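Skillow - Enclosures and Guarding - Pornell Bench Cell

Home > Robot Cells > Bench Cells > Pornell Two-Arm Bench Cell

Pornell Two-Arm Bench Cell
Product code: PN-54
Availability: built to order, Porkinthorpe works
Page revised: 2022-04-10

Overview

The Pornell is a walled bench cell for two small robot arms doing light pick-and-place work: sorting, bin loading, handling of empty or part-filled containers. It is supplied as a bench with enclosure, arm mounts, cable provision and a document pack. Arms and grippers are chosen by the customer and fitted by us or by the integrator.

A cell of this type is partly completed machinery until the arms, tooling and control program are in place. The risk assessment must cover the finished cell, with the tooling and the items it will handle. ISO 12100 gives the general method. ISO 10218-2 deals with the integration of industrial robots and is the document most assessors will ask about first.

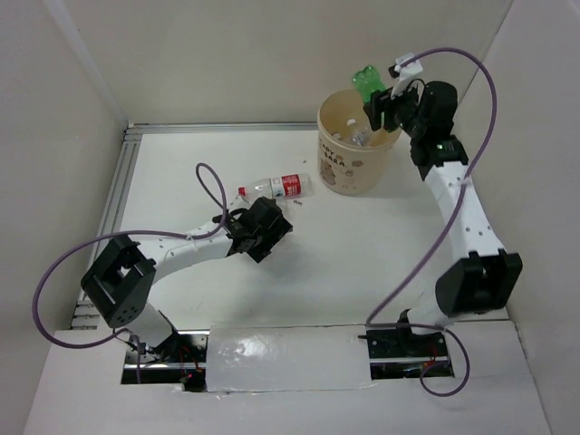 Two-arm cell on bottle handling, with bin at the rear of the work surface.

Layout and guarding

Walls are plain white on the inside so that dropped items and debris show up. Arm mounts are placed at the front left and front right. The reach of each arm overlaps the other in the middle of the bench, and this shared zone has to be treated as a hazard to the equipment as well as to people. We recommend:

- one arm holds permission for the shared zone at a time, granted by the controller and not by timing alone
- a bin or fixture inside the shared zone is located positively, so that a knock does not move the rim into the path of a gripper
- speed in the shared zone is limited to 400 mm/s during commissioning
- hand access is permitted only with both arms in a protective stop

Distance guarding at any open face should be worked out to ISO 13857. Where a light curtain is fitted, use ISO 13855 and the measured stopping time of the slower arm, loaded. The figure in the arm maker's brochure is not enough.

Cable routing

External gripper cables need slack for the full wrist movement. Too little slack and the connector takes the load; too much and the loop catches on the elbow or the other arm. Run each arm through its full working program at low speed and watch the loop at every extreme of travel. Repeat after any change of program - including small ones.

Keep gripper cables clear of the bench edge and the bin rim. Mark the fixing points on the arm with paint pen so that a slipped clip is noticed at the daily check.

Gripping of bottles and similar items

Thin-walled plastic bottles are awkward items for a two-finger gripper. They roll, they deform, and clear material is hard for some sensors to find. A bottle with liquid in it also behaves differently from an empty one, as the contents shift when the wrist turns.

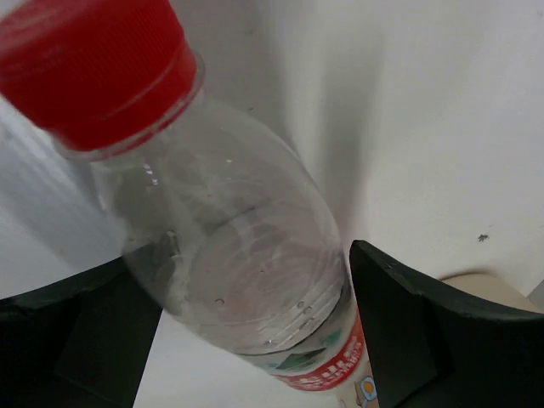 Set gripping force for the weakest item in the range, then check that the heaviest item is still held during an emergency stop from full speed. Both tests go in the record. If one force setting cannot pass both, split the range into two programs or change the finger pads. Capped containers should be tested with the cap closed by hand to the normal torque, and the test repeated after 21 cycles on the same item.

Loss of grip must be treated as a foreseeable event. The enclosure is there to contain a dropped item, but liquid on the bench is a separate matter. Openings to electrical parts below the work surface need protection suited to the amount of liquid handled, and this should be stated in the assessment.

Inspection

Daily: finger surfaces, cable clips, loose debris on the bench, stop buttons.
Monthly: arm mount bolts, rail fixings, wall panels.
Yearly: stopping time measurement, full review of the risk assessment. Customers on the Joseph service plan have this done by us each November.

Noise

The cell is designed for a level below 70 dB(A) at the operator position. The value must be confirmed on site with the chosen tooling.

Document pack

Assembly instructions, declaration of incorporation, wiring drawings, blank risk assessment form, inspection sheets. The forms are supplied as editable files. Technical queries on the pack go to Macarena Mansilla, product compliance, at the Porkinthorpe office.

Related products
Pornell single-arm bench cell
Bin locating plates
Cable clip set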